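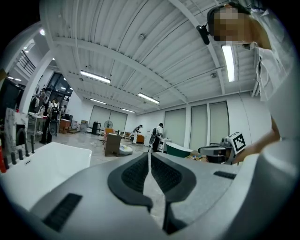
Ita Daly wrote under my last post that she will believe in household robots on the day one of them cleans the bathtub behind the faucets, without flooding the floor, and then rinses out the sponge. Until that day, she says, she keeps her money. I have thought about this comment for most of July, and I think she has chosen the test better than many engineers do.

People outside this field usually ask me about folding shirts or loading dishes. Bathrooms are mentioned much less, and I understand why. A bathtub is big, smooth and shiny. Faucets stand close together and the dirt collects exactly between them. To clean there, you push two fingers with a cloth into a narrow place and you feel when the cloth catches. I do this every week with my eyes half closed. A machine with two fingers has to do it with pads which are thicker than mine, and mostly by looking.

Looking is also not easy. Glossy surfaces reflect the lamps, and a reflection moves when the camera moves. A wet surface is worse again. I remember one evening when I tried to make a small arm wipe my own sink. It followed a bright spot along the rim for 8 minutes with great patience. The spot was my ceiling lamp.

So what can machines do already? In my opinion, more than Ita believes and less than the Nurkmont advertisement says. They can pick up a bottle and put it on a shelf, if the bottle is not strange. They can wipe a flat table. With a faucet handle it depends on the handle: a long lever is friendly, a short round knob is slippery and needs a good grip.

The method which gives me hope is the simple one. A person does the chore with a gripper in the hand, many times, in many rooms, and the machine learns from what was recorded. Róisín Ó Dubhghaill sent me her notes from the Sorkness trials, where they had 3,885 recordings of small bathroom tasks. The first 2,000 were all made in the same room, and she writes that the robot became very good in that room — and lost in the next one. After that they changed rooms all the time, and progress was slower but real.

The price is another question. The Kirndale arm I was looking at costs more than my kitchen. For this money a human cleaner could come to me for years, and she would also notice that the drain smells.

My guess, Ita, is that the tub itself will come first, the part between the faucets much later, and the sponge last of all. I still owe you an answer about the toilet brush. I will need to borrow a different gripper for it.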